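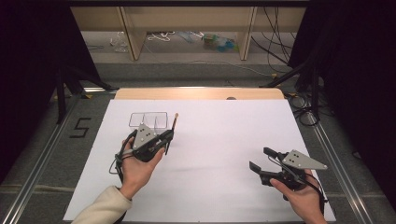

Visit to the Storkico plant, Skirneck
16 September 2018

Storkico makes plugs, cord sets and extension sockets for the Smadi range. The plant has 111 employees on one shift. Gebhard Prantl, the production manager, led the tour, which started in the stamping hall and ended in the test lab.

Contact strips are stamped from brass coil on 11 presses. The brass is bought half-hard. Prantl said a softer grade was tried in March and dropped, as the contacts opened up after repeated plug insertion. Scrap goes back to the coil supplier by the pallet.

Housings are molded next door in glass-filled nylon. Drying time for the granulate is the main limit on output in summer. Gate marks are trimmed by hand on the larger shells - the Tandale six-way strip is the worst of them - and automatic trimming has been quoted but not ordered.

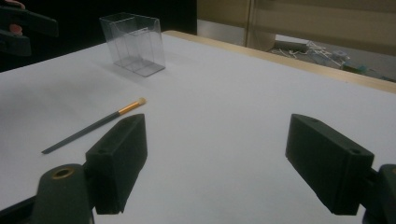 Cover fixing was discussed at some length. Storkico uses two screws per cover on the short sockets and four on the long strips, with brass inserts pressed in after molding. Holes are kept near the ends of a part, much like the pair of small screw holes on each black finger block in the photo, so the middle stays free for the contact carrier. Snap-fit covers are cheaper but the sales side does not want them for workshop use.

The test lab checks earth continuity, insulation resistance and pull-out force. Every finished unit gets the first two. Pull-out is done on samples only. The glow-wire bench was down for calibration and we did not see it run. Test records are kept on paper at the bench and typed in at the end of the shift.

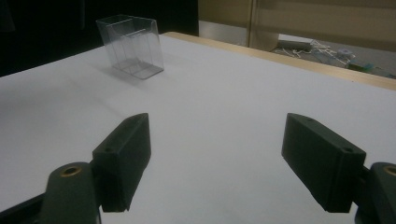

Open gripper over the white tabletop.

Packing takes 381 cartons per shift on the short sockets and 102 on the long strips. Samples of the four-way Smadi strip were handed over for our own temperature-rise test. Drawings of the insert tooling are to follow by mail. Parking is at the rear gate, and visitors need safety shoes.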